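Acta de la reunión del equipo de preparación de pedidos - Maken, nave 2
Mes de marzo, comienzo a las 9:15 en la sala pequeña

Preside: Norbert Lukáč
Toma nota: Yurii Kravets
Asisten: turno de mañana al completo, tres compañeras del turno de tarde (gracias por madrugar, de verdad) y el técnico de Haberkorn, que se queda hasta el punto 3.

1. Acta anterior
Se aprueba con una corrección: la máquina de café la paga la empresa, y así quedó acordado en febrero, aunque el acta dijera otra cosa.

2. Cómo va el puesto de los brazos
Norbert cuenta que en febrero pasaron por el puesto automatizado 706 artículos, casi todos fundas y neceseres del cliente Kinari. El objetivo para abril sigue siendo el mismo, cerrar estuches con cremallera sin ayuda, y se mantienen 500 piezas como mínimo mensual para poder comparar. El técnico pide paciencia con las cremalleras, que son traicioneras hasta para nosotros, y explica que los tejidos blandos dan más guerra que las cajas.

Desde el turno de tarde se comenta que el ruido es menor de lo que se temía, y que lo que cansa es estar pendiente de la pantalla durante tanto rato seguido. Se habla largamente de esto, con bastante cariño y alguna broma, y se acuerda que nadie esté más de 2 horas seguidas supervisando.

3. Qué cambia para las personas
Es el punto que más nos ocupó. Varias compañeras preguntan si el puesto de cierre manual desaparece. Norbert responde que no está previsto, y que quien lo desee podrá formarse como supervisora de puesto - con el complemento que se pactó en su día, y por escrito. Se pide que la formación sea dentro del horario, y así se acuerda. Yurii se ofrece a acompañar a las primeras personas que se apunten, porque a él también le costó lo suyo al principio y recuerda bien las dudas que tuvo.

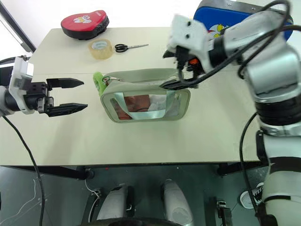
También se plantea quién decide cuándo se para la máquina. Queda claro que cualquiera puede hacerlo, sin pedir permiso y sin tener que dar explicaciones después, más allá de una línea en el cuaderno de incidencias. El técnico está de acuerdo y agradece que se anote la hora, que luego le ahorra mucho trabajo. Se despide en este momento y se le dan las gracias por venir.

4. Traslado de la mesa de revisión
Se propone acercarla a la ventana del fondo. Hay opiniones para todos los gustos, pero se probará durante el mes de abril y después hablamos.

5. Ruegos y preguntas
- Las cajas de Zikau siguen llegando sin etiqueta lateral. Norbert vuelve a llamar.
- Se recuerda que la despedida de Amparo es en el comedor, a las 14:00, y que hay tarta para los dos turnos.
- Se piden guantes de talla pequeña, que se acabaron otra vez.

Tareas
Norbert: enviar por escrito las condiciones de la formación y llamar a Zikau.
Yurii: preparar la hoja de relevos y encargar los guantes.

Se levanta la reunión a las 10:40.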